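Confidence is not a number your detector gives you
Junpei Nakajima
December 2018

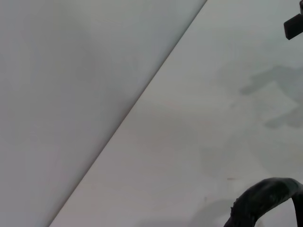 Most of the grasping stacks I have been asked to look at over the past two years share one design choice, and I think it is a mistake. The detector emits a score between zero and one, the planner compares it with a threshold, and everything downstream treats the result as a fact. When the arm misses, somebody adjusts the threshold.

White on white is where this falls apart. A pale panel against a pale bench has one useful feature, the edge, and the edge may be a thin line a few grey levels darker than what lies either side of it. Soft shadows from the arm can carry more contrast than that. A network trained mainly on coloured objects will score the shadow and ignore the line, and it will do so with a score of 0.9.

At Latier we logged 1,688 approach sequences on pale parts between June and the end of autumn, using the wrist camera only. The detector's score was above threshold in 1,526 of them. We then went through the rest of the log by hand and found 238 sequences in which the chosen edge belonged to a shadow of the arm. Nearly all of those were in the above-threshold group. The score carried no information about the failure we cared about.

The usual answer is more data, and I don't object to more data. Stosard, our internal labelling tool, exists for that purpose, and we use it every day. But a shadow cast by the arm is a known quantity. We have the joint angles. We have a mesh of the gripper, and a fair idea of where the lamps are. A candidate edge that moves with the wrist when the wrist moves is not attached to the part. That is a test with three lines of algebra in it, and it needs two views taken a few centimetres apart.

What I would like to see in the interface between perception and planning is a list of hypotheses, each with a covariance and the observation that would rule it out. The planner can then ask for a second view when two hypotheses disagree by more than the gripper's opening tolerance, and carry on when they don't. Our version costs an extra 0.4 seconds on the approaches where it fires. On easy parts it doesn't fire at all.

The objection I hear most is that this makes the planner depend on perception internals. It does, a little. The present arrangement depends on them too, through a threshold in a configuration file that was tuned on one bench under one set of lamps and then copied to every other cell – ours still had a comment next to it reading "ok for Kramer", which was the name of a bench we dismantled last year.

A second objection is calibration. The motion test is only as good as the hand-eye transform, and a transform that is out by two millimetres will make a real edge appear to drift. This is fair. We now run the calibration check at the start of each shift and refuse to use the test if the residual is too large. Falling back to the old behaviour is logged as a fault, so that it gets looked at.

I have less to say about depth sensors. On matt white at short range ours returned usable data some of the time, and the step between two thin sheets was below its noise floor. Stereo had nothing to match except specks. Both stay on the cell because they help with larger parts.

The code for the hypothesis list is in the Soria branch, along with the replay script. Run the script before changing the gating constant. It takes the 1,002 sequences we kept for regression and prints the ones whose outcome changed, sorted by joint speed at the moment of capture.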